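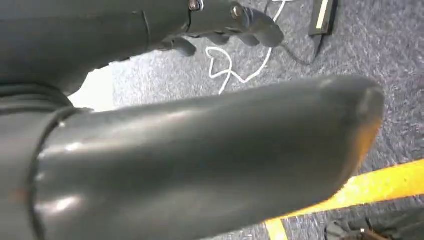 Robot hand, fingers curled toward the floor.

OK Rendport people, I watched the whole town council meeting and I have so much to tell you. Thread!

Big one first: THE OGILVIE BRIDGE IS GETTING ITS SIDEWALK. The council voted 5 to 2 to move the money. If you have ever pushed a stroller over that thing with a dump truck behind you, you know why I yelled at my laptop.

Quick background for anyone new. The Ogilvie bridge is the only way over the creek between Flullum Road and downtown unless you go all the way up to the state highway. No shoulder on the north side. The south side has that strip of gravel people call a path.

The plan they approved is the one from the March workshop. Sidewalk on the south side only, with a railing, plus a painted crosswalk at the Flullum Road end. There was a version with sidewalks on both sides and it came in way over what the town has, so that one's dead for now.

Public comment was great this time. Really great! Eight speakers on the bridge alone, and the chair let everybody finish even when the timer went off.

Flora Dunbar brought the petition. 3000 signatures, in a town our size!! She and her neighbors got them at the post office and the hardware store over the winter, in the cold, with clipboards. She read out a few of the comments people wrote next to their names and the room got very quiet for the one from the school bus driver.

Yaqin Li, who represents the Flullum Road end, made the motion. She's been asking for this since her first term. She had the traffic study marked up with sticky notes and answered every single question from the other members without looking anything up.

The two no votes, to be fair to them, weren't against a sidewalk. Their problem was where the money comes from – it's being pulled out of the paving account, so some side streets get pushed back a year. I live on one of those side streets. I have a pothole I know personally. I'd still take this trade.

Which streets? The list isn't final. Public works said they'll bring it to the next regular meeting and post it on the town site before then. Somebody asked about Bresley Lane specifically and the answer was "we're looking at it," so Bresley Lane folks, maybe come to that one.

Timeline, as best I could write it down: bids go out this spring, contractor picked by early summer, work starts once school lets out. They want it walkable before the buses start running again. The engineer said that's tight but doable if the railing shows up when it's supposed to.

The bridge stays open during the work but goes down to one lane with a temporary light. So plan on waiting. Bring a podcast.

Other stuff from the meeting, faster:

The farmers market permit got renewed, same lot, same hours. They're adding a second entrance on the library side so the line doesn't back up onto the street like last summer. Good!

Leaf pickup contract got tabled. There was a long talk about bags versus no bags and I went and made a sandwich. Still going when I came back.

There's an open seat on the planning board! Actual open seat! You need to be a registered voter in town and you fill out a form at the clerk's office, one page front and back. If you've ever complained to me about the parking lot behind the bank, I'm looking right at you.

The audio on the livestream was so much better, by the way. You can hear people in the back row now. Whoever moved the microphones, thank you, I could follow the entire sewer discussion.

Sewer discussion summary: rates stay where they are until the fall. They want to see the summer usage numbers first.

A few of you asked whether Yaqin is running again. She didn't say and no one brought it up. Filing papers aren't due for a while.

The recording is up on the town site under Meetings. Bridge starts right after the pledge and the minutes, so you don't have to dig for it.

Next meeting is the regular one, same room, and you can still comment by phone if you don't want to come in. Sign up with the clerk by noon that day. I called in once and it was easy – they read your name, you press a button, you talk.

Adding because I got it wrong in a reply: the crosswalk at Flullum Road is paint and signs only. The flashing light is a separate request to the state and there's no answer on it yet. Flora is writing to the district office and says she'd love company, so if you want to send a letter too, message me and I'll pass along the address.

Sunday, April 18, 2021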